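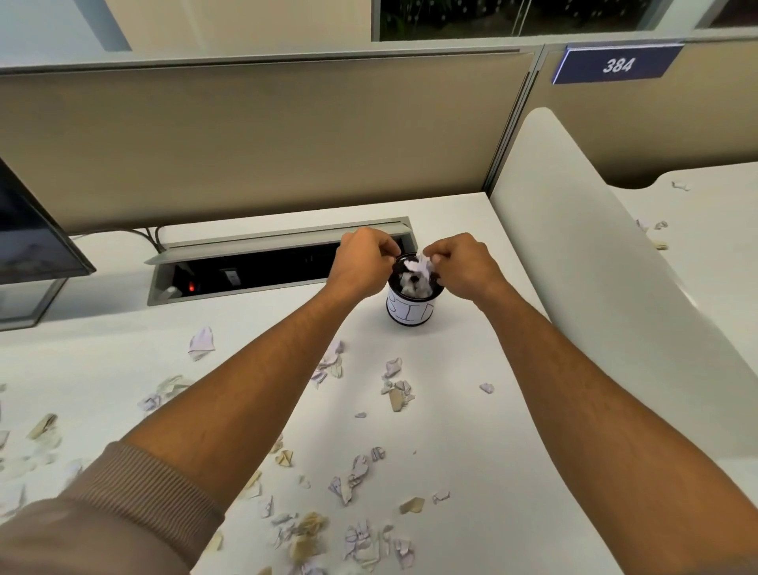
Ulises Paucar

Desktop waste bin

A desktop waste bin is a small open or lidded container kept on the work surface of a desk to collect light, dry refuse such as scrap paper, pencil shavings, used adhesive notes and packaging from office supplies. It differs from the floor-standing wastebasket mainly in size and position. Most examples are cylindrical or square, and many are made from containers first intended for another use, such as pen cups, canisters or storage tins.

Terminology

The object is also called a desk bin, a tabletop bin or a scrap cup. In American office supply catalogs the word "wastebasket" is generally kept for the floor model. Bins of this type are often labeled by hand, since a plain cylinder on a desk is easily taken for a pencil holder. A black cylinder may carry a white paper label wrapped around the front, with the word "BIN" in large handwritten letters.

Form and materials

Common materials are molded plastic, sheet metal, mesh and heavy cardboard. The open-top form is the simplest and allows paper to be dropped in with one hand. Swing-lid and push-lid forms hide the contents but accept only small items. The Tamayo, a straight-sided open cylinder sold by the stationery firm Trullmont, is 7 inches high and has a weighted base. The same firm's Zonell model has a removable inner sleeve, which is lifted out for emptying while the outer shell stays on the desk.

Capacity is limited. Crumpled paper encloses a great deal of air, and a bin of this size may be filled by the remains of a few torn sheets. Users commonly press the contents down with the fingers of both hands once the paper has risen above the rim. Compression gives a temporary gain - paper that has been crumpled tends to spring back when pressure is released - and scraps near the top may spill onto the desk. Tearing paper into flat strips, or folding it before disposal, makes better use of the space.

Placement

The bin is usually placed within reach of the seated user and away from the edge of the desk. On shared desks it often stands toward the rear, beside the monitor or close to the partition. Many modern work surfaces have a recessed power and cable tray at the back, fitted with a hinged lid. Office guidance generally advises that a bin be kept clear of such a tray, so that the lid can be opened fully and loose paper does not fall among the outlets and plugs. Liquids and food waste are not suited to desktop bins, which are seldom lined.

Clearing a desk of scrap paper

Small torn pieces spread easily over a smooth surface and are slow to pick up one at a time. The usual method is to draw them together with the side of the hand, working from the far edges of the desk toward the bin, and to lift each pile with both hands. Keyboards and loose documents are moved first. Pieces bearing handwriting or print may be set apart for checking before the rest is discarded. Tinted papers, including lavender and cream stock, are accepted with white paper in many office recycling programs, although local rules differ.

Use in the workplace

Desktop bins are used in offices, classrooms, craft rooms and reception areas. The property management company Vederus introduced them on 90 desks in November and removed the floor wastebaskets from the same rooms. Under its arrangement, each user empties the bin into a central paper container at the end of the working day. The company kept 8 floor wastebaskets in meeting rooms and 3 in the mail room, where larger wrappings are handled.

Opinion on the practice is divided. Supporters hold that a small bin encourages regular sorting and shortens evening cleaning rounds. Critics point to the loss of desk space and to the frequency of emptying, particularly where notes and drafts are still produced on paper.

See also

Wastebasket
Paper recycling
Cable management
Desk organizer

Last revised Sunday, January 14, 2024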